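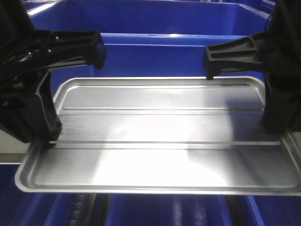

Das Blech als Maß der Küche

Über den Rang einer Großküche entscheiden in der öffentlichen Wahrnehmung Herd und Personal. Im Betriebsalltag kommt jedoch einem weit unscheinbareren Gegenstand erhebliche Bedeutung zu: dem flachen Aluminiumblech mit umlaufendem, gerolltem Rand. Auf ihm wird gebacken, gekühlt, portioniert, getragen und gelagert.

Die Zentralküche Clullero, die Schulen und Pflegeeinrichtungen der Region beliefert, führt derzeit 1146 Bleche im Bestand. Davon befinden sich an einem gewöhnlichen Vormittag etwa 1000 im Umlauf. Der Rest liegt im Trockenlager oder wartet auf die Prüfung. Küchenleiter Rodel Pascual hat die Bestände vor drei Jahren vereinheitlichen lassen. Zuvor waren mehrere Formate nebeneinander in Gebrauch, was beim Einschieben in die Regalwagen regelmäßig zu Verzögerungen führte.

Die Wahl fiel auf eine rechteckige Ausführung des Herstellers Tronatov mit gerundeten Ecken und zwei Längsrippen im Boden. Solche Rippen versteifen das dünne Metall, das sich im Ofen sonst leicht verzieht. Für Teige, die eine vollkommen ebene Fläche verlangen, hält die Küche weiterhin glatte Bleche bereit - eine Ausnahme, an der die Konditorei mit Nachdruck festgehalten hat.

Besondere Sorgfalt gilt der Reinigung. Unbeschichtetes Aluminium verträgt stark alkalische Mittel schlecht; es läuft dunkel an und verliert seinen Glanz. In der Spülküche wird daher mit milder Lauge und weichen Bürsten gearbeitet, stets in Richtung der Schliffspuren. Stahlwolle ist untersagt. Säurehaltige Speisen, etwa Tomaten oder Rhabarber, kommen ausschließlich auf Backpapier.

»Ein Blech, das kippelt, wird aussortiert, auch wenn es noch schön aussieht«, erklärt Lino Gentile, dem die Geräteausgabe untersteht. Verbogene Ränder werden, soweit möglich, im Hause gerichtet. Stücke mit tiefen Kratzern gehen an die Metallverwertung. Die nächste Durchsicht des gesamten Bestandes ist für Juli vorgesehen, wenn die Schulküchen geschlossen sind.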